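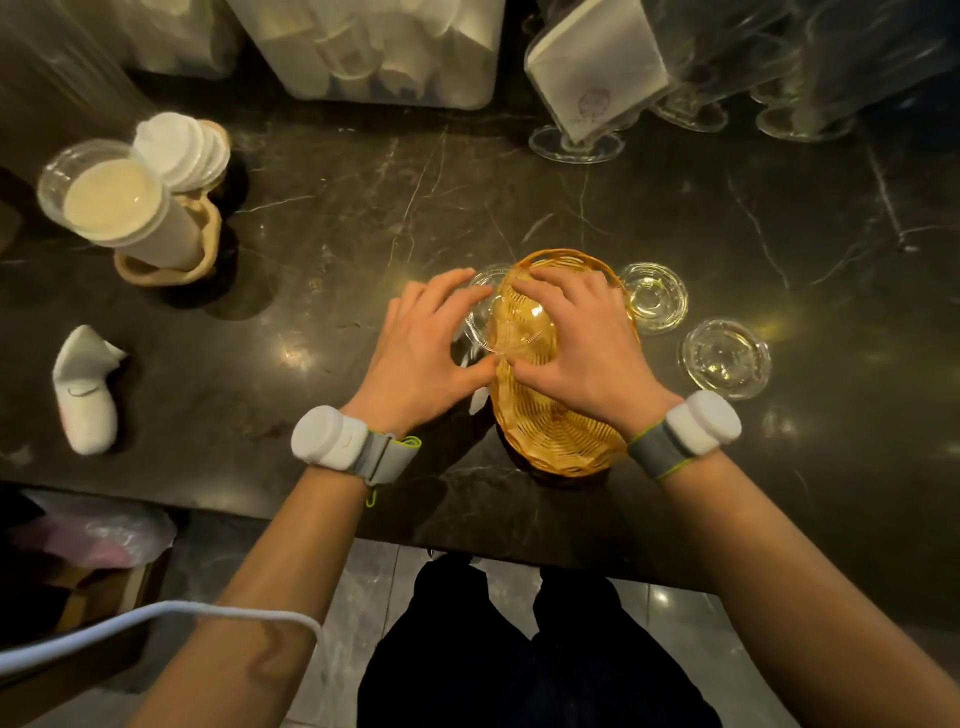 # Pão de fermentação natural que sai achatado: farinha, água ou paciência?

**MargaridaDoForno**, 15 de janeiro de 2021

Boa tarde a todos, e desculpem desde já o tamanho da mensagem, que eu quando começo a falar de pão não sei parar. Ando desde junho a tentar fazer um pão de fermentação natural decente. O isco está vivo e bem-disposto (alimento-o todas as manhãs, cheira a iogurte e a maçã), a massa cresce que é uma maravilha na tigela, e depois, quando a viro para o tabuleiro, espalha-se como se estivesse cansada da vida. Sai um disco. Saboroso, os meus netos comem-no todo com manteiga, mas um disco!

Uso farinha Castico T65, sal fino e água da torneira. Faço quatro dobras na primeira hora e meia e depois deixo a massa sossegada até duplicar, o que no inverno, na minha cozinha, chega a levar 9 horas. Moldo, ponho a descansar e vai ao forno bem quente, com uma taça de água em baixo para fazer vapor. Já reduzi a água e fiquei com um pão mais alto mas seco. Será da farinha? Será que devia comprar um daqueles cestos próprios para levedar?

**padeiro_de_sofá**

Troca de farinha. Eu uso a Nulari e nunca mais tive problemas.

**Mogens Brynjólfsdóttir**

Olá, Margarida! Que bom ler alguém que escreve tanto como eu. Passei pelo mesmo no meu primeiro inverno em Portugal, com pães tão baixos que a minha sogra lhes chamava bolachas, por isso deixo-lhe o que me foi ajudando.

Com todo o respeito pelo colega de cima, não mexia já na farinha. O que me salta à vista é o "até duplicar". Com isco, e com tantas horas, quando a massa duplica muitas vezes já passou do ponto: fica cheia de bolhas grandes, mole, pegajosa nas bordas, e perde a força para se segurar. Experimente parar quando tiver crescido pouco mais de metade. Um frasco pequeno de lados direitos com um bocadinho da massa, e um elástico a marcar a altura inicial, diz-lhe isso muito melhor do que a tigela.
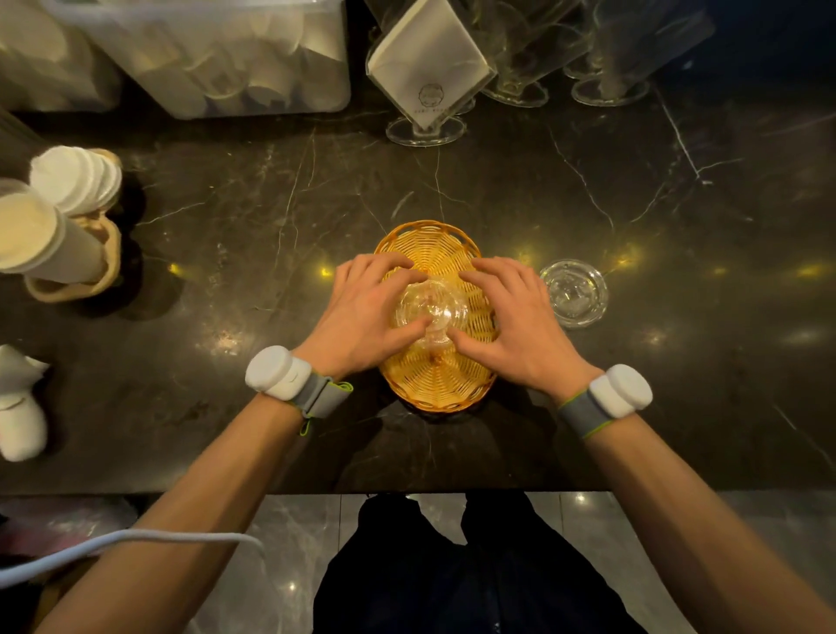
Depois, a moldagem. Faça-a em dois tempos: uma bola frouxa, vinte minutos de descanso na bancada, e só então a forma final, puxando a massa para si com as mãos ligeiramente húmidas até sentir a pele esticada. Se rasgar, pare, já chega. E passe a noite no frigorífico, tapada. A massa fria vai direita ao forno e abre muito melhor com o corte.

Quanto ao cesto, não gaste dinheiro por enquanto. Uma taça forrada com um pano de linho bem enfarinhado (farinha de arroz, se tiver, que não cola) faz o mesmo serviço. Conte depois como correu, e dê um beijinho aos netos!

**MargaridaDoForno**

Mogens, muito obrigada, vou tentar já esta noite com o frasco e o elástico. O meu frigorífico é velhote e está cheio de sopa, mas arranja-se espaço na prateleira de baixo.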